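Plorcombe Institute for Business and Migration History
13 Dec 2021

1/ The Institute is pleased to share a summary of the paper given by Tomoyo Kudo at our winter colloquium. Her subject was the Maruyama trading house, a family firm that dealt in silk, buttons and printed cottons on both sides of the Pacific between 1898 and 1931.

2/ The firm has usually been treated as a minor branch of the silk trade. Dr Kudo argued that its importance lay in credit. Maruyama lent small sums to migrant shopkeepers who could not open an account with a bank, and took payment in goods when cash was short.

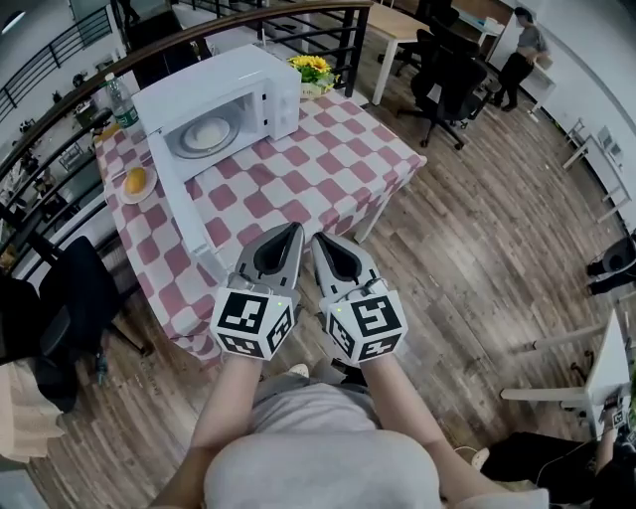
3/ The evidence comes from the firm's letter books, which were long thought lost. They passed to a shipping agent in Vallitz when the house closed and were catalogued there as freight papers. The surviving run holds 316 letters, most of them in Japanese, with drafts of the English replies pinned behind.

4/ Dr Kudo showed that the founder's widow ran the lending side from 1909. Her name does not appear in the company register. The letters, however, are signed with her seal, and several borrowers addressed her directly when asking for more time.

5/ The largest single loan was 4000 dollars, made to a dry goods store in 1912. The typical loan was far smaller and was repaid within two seasons. Interest was set by the length of the acquaintance between the families, a practice that the firm's own clerk complained of in writing.

6/ In the discussion, members asked how far the Maruyama case could stand for others. Dr Kudo was cautious. She has found 48 trading houses of similar size in the port directories, but only three have left any correspondence, and one of those collections is closed to readers until March. 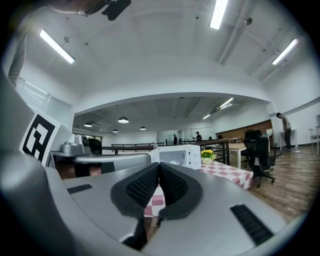
7/ Second paper: the Brolta seed company and its travelling salesmen

8/ The afternoon session turned to Brolta, founded by two brothers who had left their home village with a loan from an uncle. Their first catalogue was printed in three languages. The salesmen were chosen for the dialects they spoke, and each was given a district where those dialects were common.

9/ The speaker asked whether such a firm should be called an immigrant business at all. By 1920 most of its customers were born in the country, and the brothers had begun to describe themselves in advertisements as an old local house. The catalogue kept its three languages for another decade.

10/ There was some disagreement over the sales figures. The company's printed totals do not match its tax returns, and the returns for two years are missing. Members agreed that the printed totals should be cited with care until the county records have been searched.

11/ Both papers will appear in the Institute's Proceedings. Contributors are reminded that place names should be given in the form used at the time, with the present form in brackets at first mention.
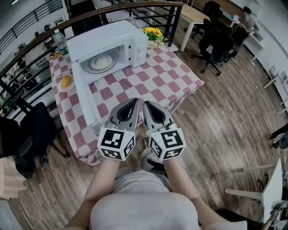 Proceedings, Vol. 48, No. 3

12/ The volume also carries a review article on family letters as a source for business history, and a short note on the Vallitz catalogue with a list of corrected shelf marks. Readers who have used the older shelf marks in published work may wish to consult the list before reprinting.

13/ Members will receive the printed volume by post. Libraries that hold a standing order need take no action. Changes of address should be sent in writing to the Institute's office at Plorcombe.

14/ Proposals for the next colloquium are invited on the theme of shopkeeping and credit. A proposal should be no longer than one page and should name the main sources to be used. Work in progress is welcome, and papers may be given in English or Japanese.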